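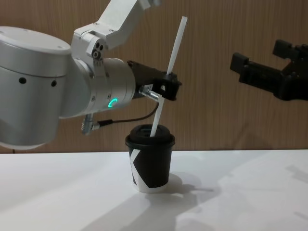
Robot arms over a white tabletop, with wood panelling behind.

Review: the Fidar family projector

Posted Feb 20, 2023 | Home & Screens

We've been a one-telly household for as long as we've had kids, and the telly is a perfectly good one. So when I started talking about a projector last year I got the look from the other end of the couch. Where would it go? Who'd set it up? Wouldn't it end up on top of the wardrobe with the bread maker? All fair questions! It arrived in October, it has been out of its bag nearly every weekend since, and the bread maker is still up there by itself.

The Fidar is a small projector made for family movie nights. It's a squarish grey thing with a carry handle, a built-in speaker and a tilting foot, and it weighs less than a full school bag. It has its own streaming menu so you don't need to plug in a stick or a laptop (you can if you like, there's a socket for each round the back). I bought ours from the Sustbridge store with my own money, and they threw in the lens cap tether, which you'd think would come in the box.

Setting it up

My favourite part, because there's hardly any of it. You put it on something flat, point it at something pale, and press the one big button. It squares up the picture by itself and then does a focus wobble that takes a few seconds and makes our youngest yell "it's waking up" every single time. The only bit that had me muttering was the wi-fi password, which you enter with the arrows on the remote, one letter after another, and ours is long and has a bracket in it.

After that you choose your apps and make the kids' profile. Please do make the kids' profile. Without it the home menu is a wall of trailers for things with knives in them, and with it you get cartoons, talking animals and the baking shows. The profile lock is a four-digit code and it stays locked after a restart, which I can't say for the telly.

The picture

Gorgeous once it's dark. I wasn't ready for how different a film feels at that size. We put on an old animated one the kids had seen so often they could do all the voices, and they went quiet for the whole opening because they were spotting things in the background. Underwater scenes are lovely. Snow is lovely. Anything with a night sky is a bit greyer than I'd like, and a film set mostly in caves turned into a guessing game until I found the setting called Deep, buried under Picture, then More, then More again.

Daylight is where you have to be realistic. We get late summer sun through the lounge room until well after tea, and with the blinds down the picture was watchable for cartoons and hopeless for anything moody. If your plan is Saturday morning viewing in a bright room, stick with the telly. If your plan is pyjamas and popcorn, you'll be very happy.

We started out on a bare wall, then moved to a Durkell pull-up screen, the one that rolls out of a metal base like a blind going the wrong way. It's worth having. Colours are richer, faces look like faces, and it stands up on the grass for outdoor nights. The base is heavy and it does like to pinch a finger on the way down, so packing up is a grown-up job at our place.

Sound

Better than it has any right to be for something that size. Voices are clear from the couch and there's enough volume for a lounge room with the dishwasher going. Music is thinner. Big musical numbers are half the reason we have family movie night, so most weeks I pair it with our Sedgwick speaker, and then it's properly good, with a bit of thump in the dance scenes. Pairing takes two goes more often than it should. There's a tiny lag between lips and voices at first, too, and you fix it with a slider called Sync. We set ours to 7 and haven't touched it again.

The fan is there. You hear it in quiet scenes if you sit right beside it, so don't put it on the arm of the couch as I did for the first month. On a shelf behind us I forget about it.

Out in the backyard

I could go on about this for pages. The battery is the reason I picked this one over the cheaper model, and it has got us through every film we've tried outdoors, including a very long one about a horse. You drag out the picnic rugs, hang a torch in the lemon tree so people can find the back step, and wait for the dark. The waiting is the hard part in summer! Ours now play cards until it's time, and last time the game got so heated we started the film late.

Moths love it. They will come and sit on the screen and become part of the story, and the kids think this is the best thing about the whole machine. Wipe the lens afterwards with the cloth it comes with. Take a jumper even when the day's been warm, and bring the speaker inside before the dew gets to it.

A word on neighbours: we keep it low and finish at a decent hour, and so far all we've had is a request to hear what's on next.

What we watch on it

Short films go down better than I'd have guessed. We do a cartoon, then a break for ice blocks, then the main feature. Animated films are the safe bet for the little ones, and nature documentaries are tremendous if you have a child who wants to know what a whale weighs. Our eldest is 13 and had to be coaxed into the first few nights, and now has opinions about whose turn it is to pick (the list on the fridge settles it, mostly). Old black and white comedies were the surprise hit. Everyone laughed at the same bits, and you don't get that very often with this spread of ages.

Games work too, through the socket at the back. Racing games at that size made me feel a bit seasick, but I was outvoted.

Niggles

The remote is small, black and smooth, and lives down the side of the couch. I've put a strip of bright yellow tape on it. It has no backlight, so in the dark you're pressing and hoping.

The menu nags you to rate things. You can turn this off under General, and I would, on day one.

The carry bag fits the projector and the power lead and nothing else, so the remote travels in my cardigan pocket.

And I do wish the feet were grippier. On a polished table it can creep when somebody bumps it, the picture goes skewiff, and it stops to straighten itself in the middle of a chase. A rubber jar-opener mat under it sorted ours out.

Specs, for those who like them

Picture size: we run ours at 101 inches, measured corner to corner, and it can go bigger if you've got the wall
Brightness: 2000 on the box, on Fidar's own scale, so don't go comparing it with other makers' numbers
Sound: built-in speaker, plus Bluetooth
Power: mains or internal battery
In the box: projector, remote, power lead, carry bag, cleaning cloth
Not in the box: batteries for the remote, a screen, any kind of cable for your laptop

Would I buy it again?

Yes, tomorrow. It's been the best thing we've brought into the house for doing something all together, and I include the trampoline in that. I'd buy the screen at the same time and skip the month of squinting at the wall. If you've got one already and have worked out how to stop the Sedgwick dropping off when someone walks past with a phone, please leave a comment, I'd love to know. Next on our list is a cowboy film, and I've been told I'm on popcorn.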